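Two arms in the kitting room
Nov 18, 2023

I've had a few emails asking whether I still have a job, after the post in October where I said the company was bringing in robots. I do. I've been putting off writing more because I wanted to have something to report first.

For anyone new, I work at Gilchrist, in the kitting room. We put together art and craft sets for schools and for a couple of mail-order companies. A kit is a tray or a pouch with markers, a glue stick, paper, sometimes scissors, and a card that tells the teacher what's in it. The biggest order this fall is for Traro, which wants 2000 marker pouches before the end of the year. When I left last night we had 1774 packed and checked.

Most of that was done by hand. I want to say that early, because the way the front office talks about it you'd think the arms did it all.

The arms came from a company called Haten. They work in pairs, a left and a right, and they are a lot smaller than I expected. When my manager said robots I pictured something from a car plant with a yellow cage around it. You could lift one of these without asking for help. The software that runs them is called Clikska, and most of my new job is spent looking at it.

The old job went like this. You stood at a bench with bins on three sides. You picked the colors in order, caps all facing the same way, slid them in the pouch, folded the flap, and put the pouch in the tote. You did that until break. My best hour ever was 132 pouches and I was pleased with that for a long time, though my right wrist has its own opinion. Two people on our shift wear braces. One moved over to shipping last year because she couldn't close her hand in the mornings.

The new job is that I spend half the shift at the bench doing the same as before and the other half at the station with the arms. At the station I lay markers out, start a run, watch, and write down what happened. If a marker is dropped or picked up backward, I mark the run as bad and pick a reason from a list. The list was written by someone who had never packed a pouch, so in the first week I kept choosing "other" and typing in the box. They've since added four of my reasons to the menu. I got no extra money for it but I did get my name in an email.

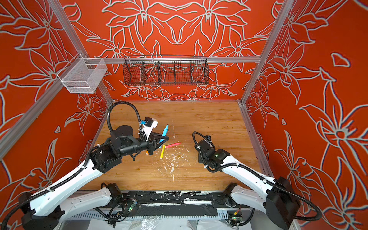

The speed is what people ask about first. It's slow. On its best full shift the station finished 82 pouches, which is less than I can do in an hour at the bench. A person picks up a marker and turns it around in the fingers without thinking. The arms have to set it down and take it again from the other end, or pass it across, and each of those steps is a chance to drop it. Round things roll. I have a lot more respect for my own hands than I had in the summer.

But it doesn't get sore, and it doesn't mind doing the same color all afternoon. I can see where it's going. If it gets three or four times faster and someone only has to look in on it now and then, the math starts to look different, and I don't think anyone in the room is fooled about that.

Ivone Xavier runs our shift and she has been straight with us. She said at the start that no one would be let go this year on account of the arms, and that she couldn't promise anything past that because she hadn't been promised anything herself. I would take that over a speech. She also got it in writing that station time counts toward the same pay grade as bench time, which sounds like nothing until you find out the first plan was to class it as training and pay it lower.

Some things have changed that I didn't see coming. The room is quieter. At the bench we used to talk all day, since your hands know the work and your head is free. At the station you have to watch, so you can't really talk, and the person left at the next bench has no one to talk to either. A couple of people have started wearing earbuds. I miss the talking more than I thought I would.

The other thing is the end of the day. I used to go home with sore feet and a clear head. Now my feet are fine and I'm tired behind the eyes, the way I used to be after doing taxes. My wrist is better, though. I noticed it opening a jar last week.

Not everyone wants to learn the station. One of the older packers tried it for two shifts and asked to go back to the bench full time, and Ivone let him. He's still the fastest person in the building. I do worry about what happens to him if the bench hours shrink, and I think he does too, but he hasn't brought it up and I haven't asked.

For now the plan is to keep the arms on markers until the Traro order ships, then try them on glue sticks - same shape, more or less, but fatter and heavier at one end. I've asked to be on that from the first day. I'd like to see the list of reasons before it goes in this time.

Comments are open again. If you work somewhere that has done this, I'd like to hear how your hours were split up and whether it stayed that way.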